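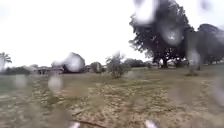 The east field at Planatby, from near ground level, with drops of water over the view.

Equipment planner wanted, fixed term, Cesomley Grounds Trust

We look after 428 acres of open grass, old trees and a few low buildings at Planatby. For two budget rounds now we have been told that we should buy autonomous mowers and at least one survey robot. We have sat through the demonstrations, and we have a folder of brochures in which every lawn is flat and green and every sky is blue. Our ground is patchy dry grass with bare sandy spots, tufts, fallen sticks and trees whose branches hang low. The people selling the machines have been vague about how they cope with that.

So before we spend anything, we want someone on our side of the table. The post runs for 8 months, 13 hours a week, starting in August. Pay is at grade 4 of our scale, and we will send you the scale before you apply if you ask for it.

What the job is

You will work out what it would cost us to own and run this equipment over its full life, and compare that with what we do now: one tractor, two ride-on mowers and a crew who know where the holes are. You will write the specification, run the field trials and tell the board what you found. If your advice is to buy nothing, put that in the report. Your contract does not depend on the answer.

We currently have two proposals in hand. The Thammasiri bid covers three mowing units with a charging station. The Pillolell bid is a lease on one larger unit plus a small survey rover, with a yearly software fee that goes up in year three for reasons we have not been able to get in writing. Both quote a coverage rate. Neither says what the rate drops to when a unit has stopped and someone has to walk out to it.

Questions we want answered

What does a lens or sensor do when there is water on it, and who wipes it?
How does the machine deal with a twig, a clump or a soft sandy patch?
Does positioning hold up under a large tree in full leaf, right in to the trunk?
How many staff hours go into setting boundaries, moving chargers and clearing faults?
What do batteries, blades and wheels cost after the warranty, and who stocks them?
If the supplier shuts down or drops the product, does the thing still mow?

We had a consultant's report last year that skipped most of these. It ran to 129 pages and recommended "a phased approach." You are welcome to read it – we would not put it at the top of the pile.

Who we are looking for

You have bought or managed outdoor machinery before, and have kept the records to show what it cost. Farms, golf courses, parks, airfields and highway departments would all be a good background. You can read a service contract and find the part that hurts. You can build a plain spreadsheet that somebody else can follow.

You do not need to be a robotics engineer. If you are one, tell us about a time something you worked on did poorly outdoors. We also ask that you have no sales or commission tie to any equipment supplier, now or in the past two years.

Conditions

The trials are outside, including on gray and rainy days, which is when we most want to see the machines run. There is a desk in the site office and you can do the costing work from home. A driver's license is required. Boots and rain gear are provided.

How to apply

Send a resume and one page, no longer, on a piece of equipment you decided against buying and how you reached that decision. Please leave out general remarks on the future of automation. Applications go to the Cesomley office, marked "Equipment planner." Short-listed applicants will be asked to walk the field with us at 8 a.m. and then spend an hour with the two proposals, supplier names removed, marking whatever they would query. Travel within the state is paid. Suppliers and their agents should not reply to this notice – the tender, if there is one, will be posted separately.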